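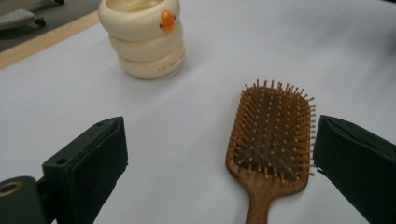
Duck Mug and the Good Brush: a Little Gallery

Hello again from the white table! If you've been following along since February you'll know I'm working my way through everything we own, one small pairing at a time, and putting it up on this page before it goes back in a cupboard (or off to the op shop, as the case may be). Today it's the turn of my favourite mug and my favourite hairbrush, which live nowhere near each other in the house but happened to land on the table together while I was sorting the bathroom drawer with a cuppa on the go.

The mug first, because it's the one everybody asks about. Cream glaze, three fat puffy rings piled one on top of the other, and a duckling's face poking out of the top ring with a tiny orange beak. I've always thought of it as a pool toy that somebody decided to drink out of. I found it on a back shelf at Papadopoulos, the homewares place in Bilbridge, behind a row of very sensible grey bowls, and I carried it round the shop for a good while pretending I was still making up my mind. It holds 300 mL to the brim, which is a proper cup of tea if you don't mind walking slowly.

The brush is the grown-up of the two. Reddish-brown wood with a lovely dark grain running down the handle, a cushioned pad, and wooden pins with little round ends. I bought it from Zolalby after my old plastic one lost half its teeth in a knot, and I've never gone back. My hair is long and thick and has opinions, and this is the only thing that gets through it without tears (mine).

Looking after it is easy enough. I pull the loose hair out with a tail comb every week or so, then wipe the pins with a barely damp cloth and leave it face down on a towel overnight. Please don't soak a wooden brush! I did that with an earlier one and the pad filled up with water and squelched for days.
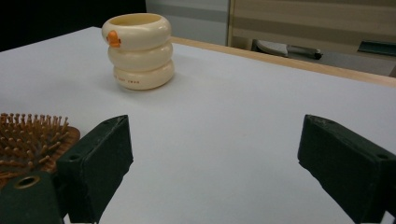
I wash the mug by hand as well, mostly out of nerves about that beak. The grooves between the rings collect tea dribbles if you let them, and an old soft toothbrush gets in there beautifully. Timothée Collet, who shared a flat with me for a while and has strong views on crockery, reckons a mug without a flat side is a waste of cupboard space. He's right that it doesn't stack. He also used it every single morning he lived there, so I take his views with a grain of salt.

Both are keepers, then. The mug is going back on its hook by the kettle and the brush is getting a spot of its own in the top drawer, in one of the Gorkeo trays I bought in a pack of 4 and have been finding excuses to use ever since. Next up will be the drawer under that one, which is mainly hair ties and mystery chargers. Wish me luck, and if you've got a favourite daft mug of your own, do write and tell me its colour and where you found it!

Last updated: February

Contact | © The White Table | Back to top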